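Killine Shallow Storage Tray, Ribbed Front
Product code 1404 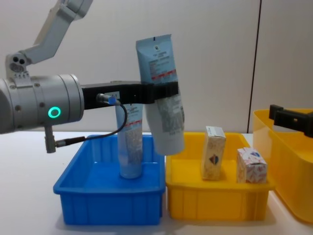
The Killine is a low, open tray for small packaged goods: tubes of cream or toothpaste, boxed tablets, sample packs, anything that gets lost at the bottom of a deep box. The front wall is ribbed and the rim is thick and rounded, so it is comfortable to pick up from a bench or pull off a shelf.

Trays are rectangular and sit side by side with rims touching. Most customers use one colour per type of product - blue for tubes and yellow for cartons is a common split in pharmacy back rooms and returns areas. Squeeze tubes can be stood on their caps and narrow cartons on end, and both stay easy to reach over the low wall.

Colours: bright blue, bright yellow
Material: plastic
Pack size: 11 trays, single colour
Mixed packs: please ask

Cleaning
Wipe with a damp cloth and mild washing-up liquid. Do not use scouring pads, which will mark the rim. Not suitable for the oven or microwave.

Ordering
Sold in the UK by Gokness from the Lornholm warehouse. Orders placed before noon on a Tuesday go out with that day's van to the Hartley trade counter. Unused trays can be returned within 90 days in the original carton. For mixed packs or larger orders, contact Welington Falcão in trade sales and quote the product code.

Lids are not made for this tray.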